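Workshop notebook -- June, bench pages
Finish trials on pale tabletops, continued
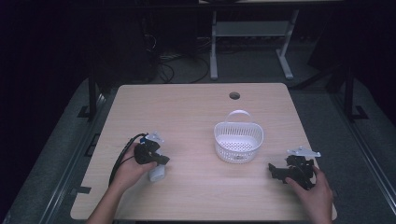
Light tabletop with the grommet hole near the far edge. White basket in the middle.

Started at 8:15. Shahnaz Samarakoon was already sanding when I got in, so I took the oil side and left her the water-based side. We are still trying to settle which finish goes on the pale tops for the Abernathy order. They want the wood to stay close to its raw color and they want it to stand up to coffee, and so far we have not had both from one can.

The test boards are offcuts from the same stock as the order, planed and then sanded to 120, 150 and 180. I stopped at 180 on purpose. Last month's boards went to 240 and the hardwax oil sat on top and stayed gummy for two days. At 180 it soaks in the way the sheet says it should.

Oil side: Rernora clear, one coat, wiped on with a white pad, left fifteen minutes, wiped off hard with cotton. Second coat tomorrow morning. Color shift is stronger than I would like. Raw wood next to oiled wood under the north window looks like two different species. Shahnaz thinks the customer will see it and I agree with her.

Oil side, second set: same oil with the white-tinted version mixed in, one part tinted to four parts clear. Much closer to raw. There is a bit of chalkiness in the open pores if it isn't wiped along the grain at the end. I wiped one board across the grain to see, and it left faint stripes. Wiped again with a damp pad of clear and most of them went away.

Water side: Volletti matte, three coats by foam brush. Grain raised after the first coat as usual. Shahnaz knocked it back with a 320 pad, light pressure, and it was smooth after the second. Color is nearly perfect. What bothers both of us is the feel. It feels like a coating, and on the rounded corners it wants to build up into a ridge along the lower edge. She got around that by doing the edges first with an almost dry brush and then the face.

Grommet holes. This is where we lost time. The cut inside of the hole is end grain for part of the way around and it drinks whatever you put on it. With the oil it goes dark and stays dark, which is fine since the liner covers it. With the water finish it swelled enough that the liner would not seat. Two of the test holes had to be eased with a sanding drum. Next time: seal the inside of the hole with a thin coat before the face gets anything, let it dry, drum it, then carry on. Also check the liner fit before the final coat. We did it after, and I scratched a good face with the edge of the liner.

Stain tests, started 11:40. Coffee, red wine, mustard, plain water under a glass. Left on for one hour on all boards, wiped with a damp cloth.

Water: no mark on either finish.
Coffee: faint ring on the clear oil, gone after a wipe with soap. Nothing on the Volletti.
Wine: grayish mark on both oil boards. Nothing on the Volletti.
Mustard: yellow on everything. It will probably fade by the window, we saw that on the Jedier desks.

None of these boards are cured, so the oil results should be taken as worst case. Repeat when the oil has had its full time on the rack.

Coverage. The 2 liter can of oil did less than I had planned for. By weight I used 136 grams on the first coat across the whole oil set, including what went into the pads. Roughly a third of that was waste in the pads, going by how heavy they were when I laid them out to dry. Pads and rags are spread flat on the outside rail and go in the water tin tonight. Please do not ball them up -- somebody did that last week and the bundle was warm.

Stock: 443 liners on the shelf according to the sheet, all black. Abernathy asked about gray. I'll call the supplier after lunch.

Where we stand: I lean toward the tinted oil mix, since it can be repaired in place. Shahnaz prefers the Volletti for the wine result alone. We agreed to make up 3 larger panels, one in each finish plus one with the tinted oil and an extra coat, and let the customer put their hands on them.

To do:
Second oil coat, early, before the saw runs and throws dust
Order more white pads
New drum sleeves, the 150s are finished
Label the backs of the boards in pencil, the marker bled through on one
Move the drying rack away from the door

Closed up the cans at 4:30.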